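Keeping an Upright Piano Stable at Home

Tuning stability depends mostly on the room. The soundboard is a thin panel of spruce, and it swells and shrinks with moisture in the air. When it swells, string tension rises and the middle octaves go sharp first.

Placement
Stand the piano against an inside wall, away from radiators, floor vents and direct sun. Leave 4 inches between the back and the wall. If the only free wall is an outside one, hang a heavy curtain or a quilt behind the instrument.

Humidity
Put a hygrometer on the lid, out of drafts, and note the reading morning and evening. A steady figure matters more than an ideal one. The Zellow dial type drifts after a year or so – check it against a salt test before the heating goes on. Fill room humidifiers daily and keep them well away from the case.

Keys
Plastic key tops: barely damp cotton cloth, then a dry one. Wipe toward you, never sideways. Ivory gets a dry cloth only. Lift small chips of old glue with a wooden stick.

Case
Polyester finishes show every scratch. Dust with a feather duster first, then wipe with a soft damp cloth. Haze on a gloss lid can be worked out with 1000 grit paper used wet, followed by compound. Don't start at 400 on a gloss finish unless the scratch is deep enough to catch a fingernail. 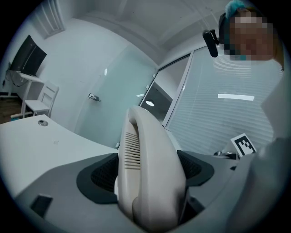 Sticking keys
Check for a coin or pencil behind the fallboard before anything else. If the key is slow to return, the bushing felt has probably swollen. Ease it with key pliers, one light squeeze at a time, and refit the key after each. Don't use oil or spray lubricant on any part of the action.

Buzzes
Play the offending note repeatedly while pressing on nearby objects: lamp, picture glass, music desk, hinge pins. Loose hinge screws are common on the old Clelley uprights. Tighten by hand and stop when snug.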